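Spent Thursday at the Vellis open day in Uvby. Three demo cells, two of them running when I got there. Notes follow, mostly on the tabletop one.

The tabletop cell is one arm with a black gripper, working over household clutter on a cloth-covered table. White posts round it, brown curtains behind. Visitors stand on the front side.

The objects are ordinary: kettle, steel bowl, dustpan, a drinks bottle on its side, skewers or chopsticks in a bundle. No fixtures, no markers on the table that I could find.

The operator said the planner is Pidar, running on a PC under the bench. It replans after every grasp. You can hear the fans change pitch when it does.

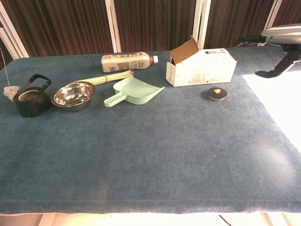 Asked about the cloth. They used bare worktop until spring and round items skated off whenever the fingers came in slightly low. Cloth gives more friction but it rucks up, so the height estimate drifts over a session. They re-zero every 100 picks.

Log on the monitor said 2670 picks since the last finger change. The pads are moulded in house and glued on. I asked what glue and got a polite non-answer.

Shiny bowls are still the hard case. Depth readings off polished steel are poor, so they go for the rim and close slowly. Small lids are next on the list of complaints -- the knob is the only sensible thing to hold and there isn't much of it.

Reset between runs is done by hand. Someone moves the objects about, steps back, presses a button. Takes longer than you'd want in a demo. The Montoya cell next door has a tipping tray for this, but it only handles blocks.

Speed is capped while visitors are in. Fair enough, though it makes cycle times meaningless, so I didn't write any down.

Slides are meant to go up next week. Parking was 2 quid, coins only.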